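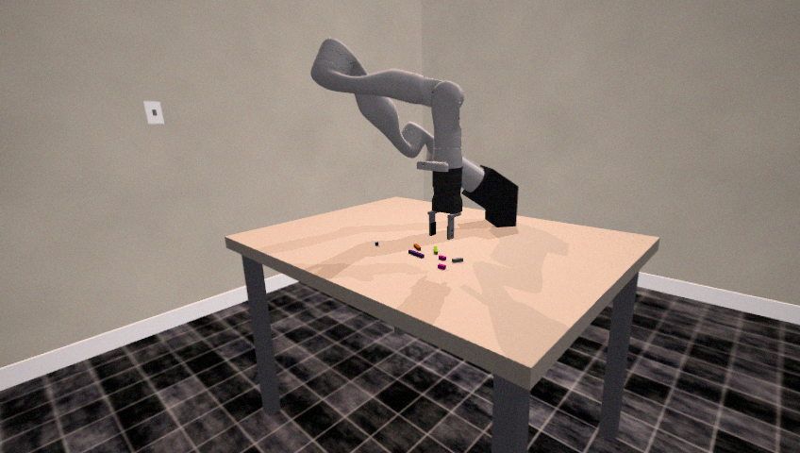 Pricing the Cell Before You Buy the Arm

Auður Stougaard started her equipment budget in February with one line on it: robot arm. By the time she sent it upstairs it had 5 lines, and the arm was no longer the one she worried about.

Stougaard plans purchases for Mukness, which packs small parts for furniture makers. The job she wants to automate is dull. Short pieces in mixed colors and lengths lie loose on a table, and someone picks them up one at a time. She asked Hovard and Ravn for quotes and told both she wanted to see the layout in simulation first.
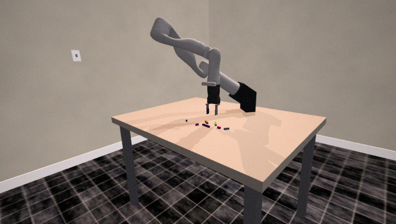
The two quotes were hard to compare. Hovard put the gripper in the base price and charged separately for setup. Ravn did the reverse. Spare fingertips were $307 a set from one and $731 from the other, and neither quote said how long a set should last. Stougaard wrote back and asked.

She also priced a year of the Wistora simulation license, at $2,513. Her manager wanted it cut. She kept it in, on the grounds that moving a table on a screen costs less than moving one bolted to the floor.

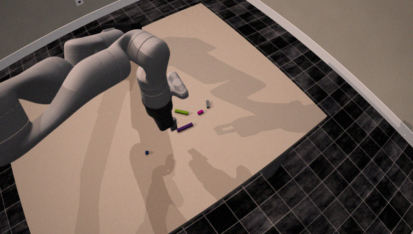

Reach is the thing she checks most. An arm that gets to the middle of a table may do poorly at the corners, and a longer model changes the mount, the guarding and the floor space. She has asked for each layout to be run with the pieces spread wider than they would be on a normal shift.

Training is still a blank on her sheet. Both suppliers offer it, and she wants the night crew included before she fills in a number.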